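The Ferry to Skikivetti

1. The Ticket

Berkay Dağdelen had kept the ticket for 444 days. It was for the ferry to Skikivetti, one way, and his aunt had posted it from Grallgate with no letter. Each evening he put it on the table beside the two baskets, the orange and the brown, and each evening he decided to go tomorrow.

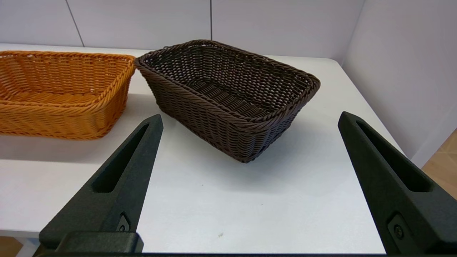 You will never go, Sernine told him on the telephone, because you like the waiting too much. He could not find an answer, so he asked her about the weather. It was raining there also.

In September the ferry company wrote that old tickets would be good for only 4 more days. Berkay read the letter standing up. Then he washed his cup, watered the plant of his neighbour and went to buy bread, as if it was a usual morning – but he bought bread for a journey, the hard kind.

He left the baskets where they were, side by side on the white table, and locked the door.
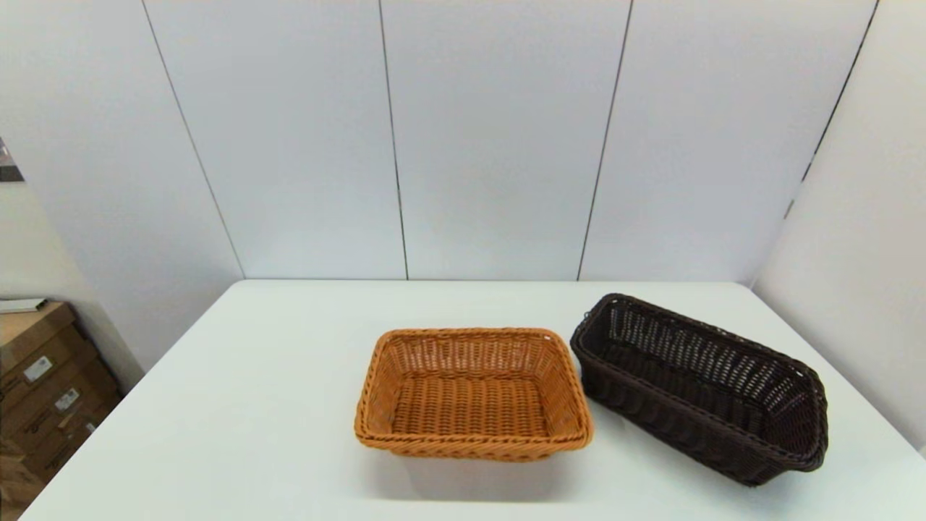

2. The Crossing

The sea was grey and quite flat. His aunt stood at the harbour in her good coat. "You are late," she said, and took the bread from him.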